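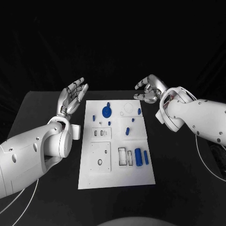

Board with blue parts, both hands hovering over it

sowah_bench
Finished my first real comparison on the peg board, December 2020. Same policy twice, once trained on 195 demos and once on 800. The big set won, but only by 4 points! I was expecting way more.

gatulura
How were starts chosen? If the parts sit in the same spots every run, you're just measuring memory.

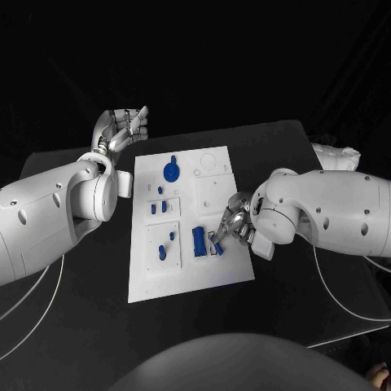

Small peg at the narrow slot, right hand

sowah_bench
Parts get shuffled, the board doesn't. I do nudge its angle a little (by hand, so not very scientific).

skistach4
Then I don't buy the 4 points. That's noise. Mio Hirose's talk in May made the same case, run more trials before you rank anything.
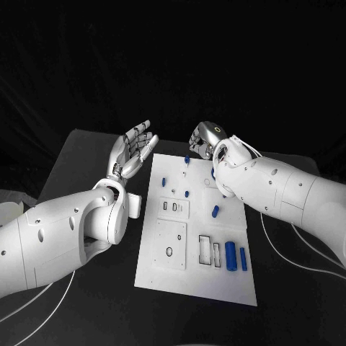 sowah_bench
Fair, but I've logged 1,399 trials across both policies, so it isn't tiny. The misses bunch up on the narrow parts and I'd love to know why.

gatulura
Still one board. I'd say skill on this board and leave it there.

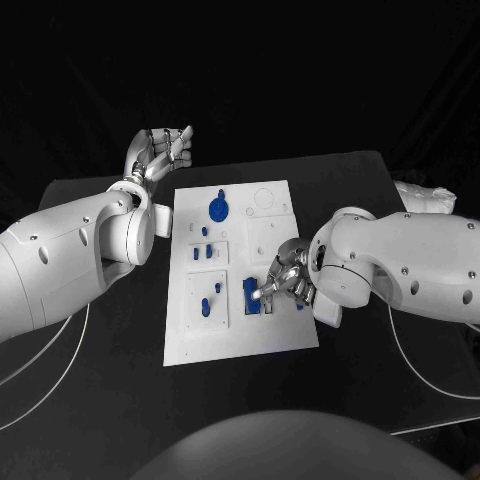 sovine_r
Did you score partial insertions?

sowah_bench
Only as misses. A part had to be fully seated to count.

skistach4
Post the split by part and I'll shut up lol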